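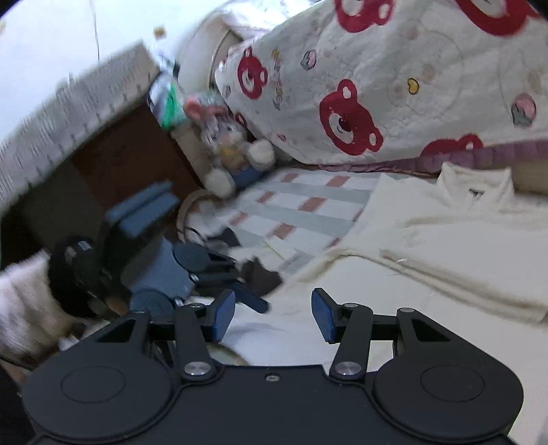 How often should you wash a child's quilt?

Every month or so is fine if there's a sheet under it, and sooner if breakfast has been eaten on it. Follow the care label for the temperature. If the label fell off years ago, use a cool wash and keep your expectations modest.

Bedding is the part of a bedroom that everybody sees and hardly anyone looks at. I started this page in October, when I was supposed to be clearing out the corner by the bed, and it has grown into notes on what lives there. The clearing out is still pending.

The bear quilt

White, with red bear faces and a faint embossed texture you notice mostly when you've slept on it. The bears have dark eyes, light snouts and the patience of animals who have been through the spin cycle many times. I like a quilt with a face on it. It makes an unmade bed look occupied.

The checked sheet

Pale, with a grid of light grey-blue stripes and little pinkish-red dashes across them. In the shop in Trumville it cost 39 and was described as "calming." It goes with the bears about as well as a tax form goes with a birthday cake, and I have stopped minding.

The cream pile

Soft, thick and folded, in the sense that folding was involved at some stage. Cream is a brave color to keep in a room like this one. My neighbor Sawsan Daher, who irons pillowcases, says anything left on a bed for more than a day counts as bedding. By that rule we own a great deal of bedding.

The dark cabinet and the white rail

Dark brown wood on one side, white slats running across it. The cabinet came from a secondhand place in Tarholm and took 4 people to get up the stairs, one of them only giving advice. It has plenty of room inside for spare blankets — which is why the spare blankets are on the bed.

The soft toys

Permanent residents. They get moved for laundry and are back by evening, usually in a better spot than mine.

Page last changed 12th May.

Contact | © Sawsan Daher's neighbor, Trumville | Back to top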